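The Blank Book

Part One: The Table

My aunt left me a house with a leaking porch, 1,186 paperbacks, and one table. I know the number of paperbacks because she kept a card file and the last card said so, in her slanty green handwriting, with "DONE!" underneath and the date scratched out. I never checked it. If Aunt Vi said a thing was done, I left it alone.

The paperbacks went fast. Arlo Hutchins came with his van and his two big nephews and hauled most of them down to his shop on Benedetti Street, and he paid me $778 and a coupon for a free coffee (the coffee was terrible, I had two). That was October. By the time the leaves were all in the gutters I had bare shelves, a cleaner hallway than I'd ever had in my life, and the table.

I should tell you about the table. It sits in the back room where the afternoon sun comes in, and it has always worn a cloth, a deep teal thing as thick as carpet. When I was six I used to drag my finger through it and write my name, then wipe it out with my palm before she saw. She always saw. She'd put her glasses down and say, "Who's been plowing my field?" and I would laugh so hard I had to go lie on the porch.

Vi did everything at that table. Taxes, jigsaws, letters to the water company. She ate her toast at it standing up, which drove my mother crazy. And at the end of every day she cleared it, and I mean cleared it, every pencil and crumb, so the cloth was smooth for the morning. I'm not that kind of person. I am the kind of person who sets down a soda and finds it again at Christmas.

So I moved in, and the field filled up. Mail, batteries, a bowl of keys that didn't open anything. One evening I was looking for the gas bill and pulled out the drawer a little too hard, and it came right off its runners and landed on my foot. Behind where it had been, pushed up against the back, was a book wrapped in a page of newspaper.

I hopped around for a while first. Then I sat down and unwrapped it.

I thought, well, that's it, that's the diary. My mother had always sworn there was one. She said Vi once spent a whole summer somewhere called Korkusach and came back with a sunburn and a different laugh, and wouldn't say one word about it for the rest of her life. I'd looked it up in two atlases as a kid and never found it. So I wiped my hands on my jeans, opened to the middle, and got nothing. Blank. I went forward, blank. I went back, blank, blank, blank. The only thing in it was a bookmark, stuck in so neatly you'd think she'd stopped to answer the phone.

Now who puts a bookmark in a blank book?

I called Adelmo Carbone, who lived next door to her for most of my life and who is the only person I know who irons his dish towels. He said he'd come over when his soup was done. He came over with the soup.

"Put it on the table," he said.

"The soup?"

"The book. Clear off that mess and put it on the table and let's have a look at it like people."

It took me a good half hour. I had a grocery bag for trash and a shoebox for everything I couldn't decide on, and Adelmo stood there holding his pot with two oven mitts and offering opinions. The batteries went in the shoebox. The keys went in the shoebox. The mail I sorted into bills and not bills, and there was a seed catalog from Kokevo that he wanted, so that went under his arm. I pulled the cloth straight at the corners and brushed it down with my hand, the way she used to, and then I laid the book open flat in front of me and put the bookmark up beyond it, on a slant, with its pink tassel all spread out on the teal.

I'd missed a can, of course. It was lying on its side way back in the corner, bright green, and I didn't spot it until I'd sat down. Adelmo spotted it right away and said nothing, loudly.

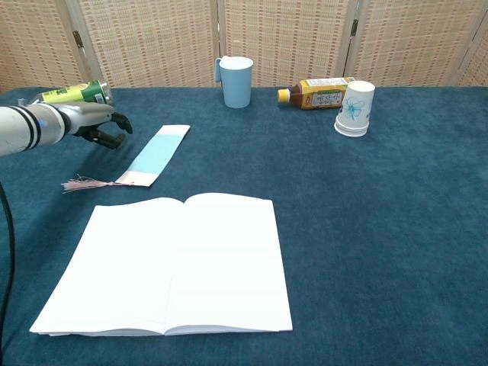

Part Two: The Soup

We ate first. He wouldn't let me touch the book with a spoon in my hand, so we sat sideways in the kitchen with the bowls on our knees and he told me about Korkusach.

"It isn't a town," he said. "It was a boat."

I put my spoon down.

"A little one. Painted up like a cake. She and a friend bought it for 200 dollars from a man who was moving to the desert, and they were going to go all the way down the coast and write a book about it. Vi would write it and the friend would draw the pictures."

"And did they?"

"They got as far as the second marina." He blew on his soup. "The engine was older than I am. They lived on it there all summer, tied up, and sold fried dough off the back. She told me it was the best time she ever had. She never wrote a word, she was too busy with the dough."

I laughed, and then I got a little teary, and then I laughed again, because I was thinking about my mother and the two atlases. All those years we had Vi down for a love affair or a crime! And she was frying dough. (Adelmo said he couldn't rule out the love affair.)

I asked him who the friend was and he got very interested in his bread.

"What about the bookmark?" I said.

He took his time with that one. He wiped out his bowl with the crust, and rinsed it, and dried it, and looked for the place where bowls go in my kitchen, and there isn't one, so he set it on the stove.

"I gave it to her," he said. "When she turned seventy. I told her it was so she'd know where to start."

I didn't know what to do with my face, so I went in and got the can and put it in the recycling.

When I came back he was at the table with his hand flat on the cloth. He'd plowed a line in it, just a short one, with one finger. I pretended I hadn't seen. Then I figured Vi never would have let that go, so I said, "Who's been plowing my field?" and he smiled down at it for the longest time.

He went home around nine with his pot and his seed catalog. I made tea, which I never do, and sat down with the book and a pen from the Skemeo Savings Bank that had probably been in that house longer than the stove. The first one of those pens I tried was dead. The second one worked — barely, but it worked.

I wasn't going to write on the very first page. I don't care for a first page, it's too much like a new carpet. I went to the middle, where it lay open flat by itself, and I moved my mug over to the windowsill, and I wrote down the boat. I wrote painted up like a cake. I wrote the man who was moving to the desert, and gave him a hat, and two dogs.

It was past one when I looked up. My tea was cold and I had ink on my chin. I closed the book on the bookmark, with the tassel hanging out the bottom, and I cleared the table before I went to bed.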